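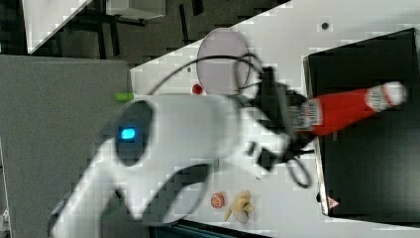 What a condiment costs a kitchen

Sauce wastage in small cafés is rarely measured. Grenley, a catering wholesaler, tracked it from March to August at its Onovville and Movutau sites, logging 2,081 bottles at discard. Of these, 668 went out with more than a tenth of the product still inside.

Viscosity accounts for most of the loss. Tomato sauce is shear-thinning – it resists flow until enough force is applied, then moves quickly. Chilled stock needs more force than stock held at room temperature, and staff on a lunch shift tend to reach for a new bottle.

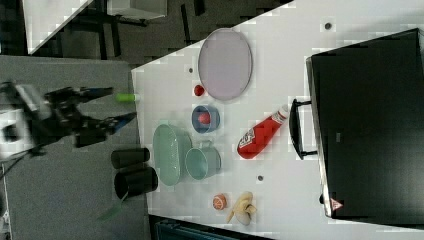 Portioning into side dishes moves the loss to the plate, according to one café manager in Onovville, who said her staff were scraping more sauce into the bin after the change than they had ever left in a bottle.

Thongdee, which supplies both sites, now sells a wide-neck refill tub. In the Movutau kitchen the tub cut discarded product by 41 per cent. It takes up more cool room space, and the lid seal has to be replaced every 2 months. Grenley will keep logging through the summer.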